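From: Kerttu Väisänen
To: small-kitchens list
Date: 2025-01-04
Subject: Re: Table layout, toaster and rack

Chandrasekhar Pinto wrote:
> The Cludadside table is round and has no back edge to speak of. I would
> put the toaster and the microwave on the same side so both leads drop
> to one point. Also, does the dish rack have to live on the table at
> all? Ours at Bomdale hangs from a rail and has done for years.
>
> What is the combined load if both are running?

Taking these in order.

Both on one side will work only if the microwave door has room to swing. Allow its full width, and check it with a plate in your hand. The lead on ours is 1212 mm from the casing to the plug, so it reaches the socket without an extension. I would not use an extension for either appliance. 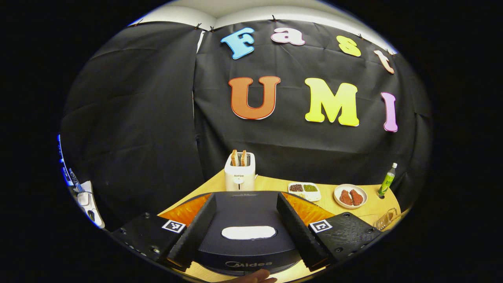 Dry goods are the part I would change first. They go into open containers while someone is cooking and then stay there. The two-part white tray next to the toaster is a fair case: dark red-brown beans in one half, mung beans in the other, and toast crumbs travel. I would move it to the far side of the meat plate, or put a lid on it. Cormac Phelan uses the Hrytsenko boxes, which stack but are slow to open.

On the load: our socket circuit is limited to 3000 W by the breaker. The toaster draws 1000 W. For the microwave you need the input figure on the rating plate, not the cooking output, which is lower. Add the two and leave a margin — the kettle is on the same circuit here.

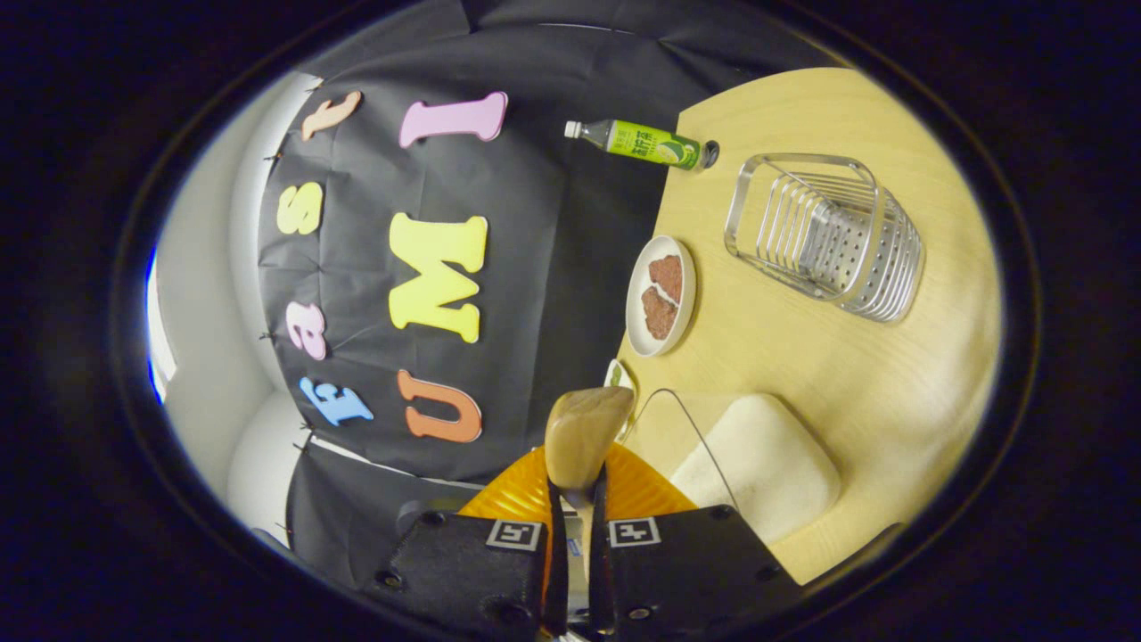 The rack can come off the table if there is a wall that will take a rail. Ours will not, as it is plasterboard with nothing behind it where the fixings would go. A rack on the table needs a tray under it, and the tray has to be at least 19 mm deep or it spills when carried to the sink. Traltitz sell one with a lip that does the job.

Bottles should stand well back from the edge. Keerthana Gowda asked about a raised strip round the rim. I am against it — it makes wiping down slower.

I will measure the door swing again before February and post the figure.

Kerttu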